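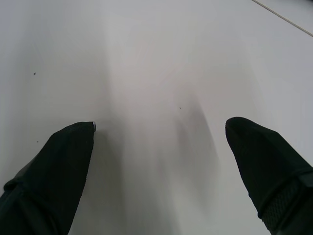 The Clellden school district will spend its summer furniture money on 129 new worktables from Feker, a purchase approved last month after a sales presentation and very little discussion. The tables come with a coating called Plosden, which the company says will shrug off marker, glue, paint and most of what students spill at lunch. The color on offer is white. Plain white all over, as in the photo, with no speckle or grain to break it up, and anything dark against it stands out at once. Anyone who has tried to keep a white surface looking decent in a room full of seventh graders may want to see more proof than the district has asked for so far.

Each table costs $200 more than the tan ones the district has been buying from Goossens, a regional supplier it has used for years. The district says the extra money will come back in cleaning time and in tables that don't have to be replaced as often. Asked how much cleaning time, a spokesperson pointed to a page in the Feker brochure. The brochure says "significantly less."

There was a demonstration at the May board meeting. A company representative drew on a sample with a permanent marker, waited 15 minutes and wiped it off with a damp cloth. It came away clean, to some applause. Fifteen minutes is a short time in the life of a school table, though. Marker left over a weekend was not part of the demonstration. Neither was a scratch, and scratches are where the trouble usually starts with light-colored tops - dirt gets in and stays there.

The warranty runs 5 years and covers peeling and cracking. It does not cover "discoloration from ordinary use." It also requires that the tables be wiped down with an approved cleaner, which Feker sells. The district has not said whether it priced the cleaner before the vote, and the item does not appear in the budget summary handed out to parents. A request for the full purchase agreement was still being processed as of this week.

Goossens says it was not invited to show its own products at the meeting. The district says no one was kept out and that the bid notice was posted in the usual place. Both things can be true. The notice, however, asked for "white stain-resistant tops," and Goossens does not make a white one.

Teachers who spoke at the meeting were split. Two art teachers liked the idea of a bright, even background for sorting colored paper and mixing paint. A science teacher asked whether the tops would yellow near the windows. She was told the company would get back to her, and she says she is still waiting.

The old tables are in fair shape by the district's own inventory, which lists most of them as usable. The plan is to move some to storage and sell the rest, with no estimate yet of what they might bring in.

Delivery is set for August, before classrooms open. The district says it will review how the tables are holding up at the end of the school year. It has not decided who will do the review or what would count as a bad result.

Local News > Schools > Clellden

Recent items
Bus route changes start in August
Middle school gym floor to be refinished
Lunch prices stay the same for another year
District delays vote on new library hours
What the board spent on classroom furniture last year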